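Misska Grip Comparison: README

Last updated 3/9/19

What this is

Recordings and notes from a bench comparison of two hand-held grippers, one per hand, used by a person at a table. We wanted to know which finger design to put on the arm before we paid for a full set. The folder holds the recordings, the tracked poses, the trial sheet and the scripts that turn one into the other.

The two grippers are called Maten and Rattanakul throughout. Maten has the softer pads and the wider opening. Rattanakul closes faster and has a shorter finger. File names use M and R.

Contents

raw/ — head camera video, one file per trial
poses/ — gripper poses from the marker cubes, CSV
width/ — finger opening over time, CSV
trials.csv — one row per trial, with object, hand, result and comments
scripts/ — alignment and plotting
calib/ — camera calibration and cube offsets

There are 68 trials over 6 objects. Of these, 30 use both hands and the rest use one. The first 5 trials were recorded before we fixed the cube offsets, so their poses are shifted. The video for those is fine. Leave them out of anything that needs positions.

How a trial runs

The operator starts with both grippers open over the table. Recording starts, the operator does the task once, opens both grippers again and recording stops. A dropped object ends the trial and goes in the sheet as "drop". A trial where the operator had to change grip is marked "regrip" even if the task was finished.

Pose tracking

Each gripper has a marker cube. At least one face has to be in view of the head camera. When no face is found the row is kept and the pose columns are left empty. We did not fill the gaps. Scripts in Pliltorura, our alignment tool, will fill short ones if you pass --fill, but check the plot afterward.

Loss is worst when the operator reaches far forward and rolls the wrist. It also happens when one gripper passes in front of the other.

What we found so far

Thin rims are the hard case. Flat boxes and handles gave both grippers little trouble, and we would not pick between them on that basis. 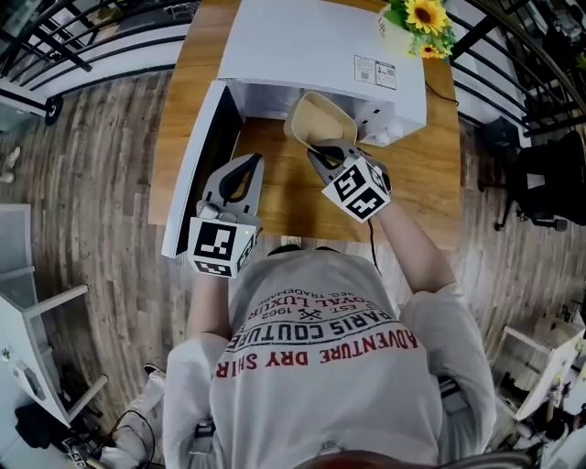
With a scoop-shaped container, the angle of approach matters more than closing force. If the fingers meet the rim square on, either gripper holds. If they come in at a slant, the container turns in the grip as soon as its weight comes off the support. Maten's pads slow the turning but don't stop it. Taking things out of a box-shaped appliance makes this worse, as there isn't much room to bring the wrist around.

Operators tended to keep the second gripper close by and use it only when the first one slipped. The sheet has a column for this, "assist", with yes or no.

Known problems

Width readings drift over a long session. Zero them with the fingers fully closed before each object.
Video and width use separate clocks. Run align.py first or the plots will be off.
The comments column is free text and has not been cleaned up.
Cable drag was not measured. Operators mentioned it in the comments, mostly on tasks with a lot of wrist roll.

Still to do

Repeat the rim trials with a longer finger on Rattanakul. Add a second camera from the side. The arm tests are planned for October and will go in a separate folder with the same column names.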